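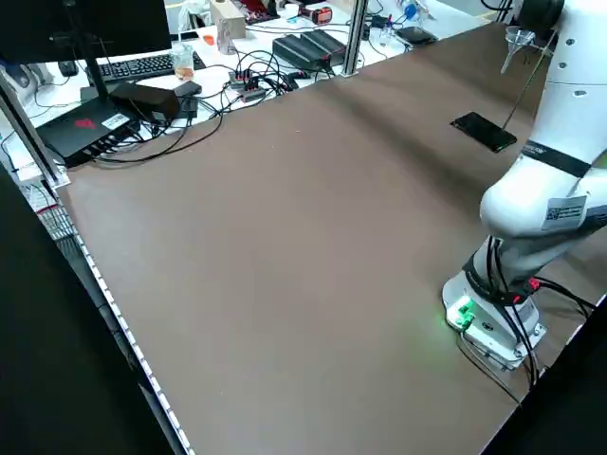

No. 70

I gave up on the bus in April and have been walking to work since. The route goes past the Hauser bakery, over the canal and up Stesano Street. It takes up to 5 minutes longer when the bridge is raised, but I don't mind waiting there.

My old boots lasted 2 weeks before the left heel split. Aurelia Widmer at the repair shop glued it and told me to stop drying them on the radiator. I have mostly stopped.

The hill is still the worst part – I take my coat off halfway up, whatever the weather. The 419 usually passes me there, full, with the windows fogged. Next month they are digging up the sidewalk outside the bakery, so I'll have to try the other side of the canal.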